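Hi all, time for the August update on Munance, our feature about two sisters running a failing dance hall. I'm writing this between rehearsals, so forgive the rambling!

The big news is that we've cast both leads. We saw 134 tapes and called back 17 people, and the pair we picked made me cry in a church basement on a Tuesday morning (good crying). They've since had three chemistry reads with the supporting cast, and the younger sister is a lot funnier than I wrote her.

The script is down to 79 pages. I cut the wedding and I miss it, but the second half moves now.
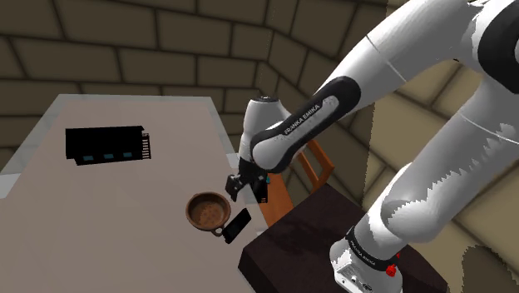
Has the Kanaan grant money all been spent?

Most of it is still in the bank. Casting and the dialect coach came out of it, and the rest is held for the actors' rehearsal pay, just like we set out in the budget.

Jiletti has offered us their hall for the dance scenes, though we're still haggling over night rates. Sikix is handling costumes and wants measurements from everybody by the end of the month, which I keep forgetting to send.

Next up is a full read-through with the whole cast. You're all welcome to come, just let me know so I can put out enough chairs.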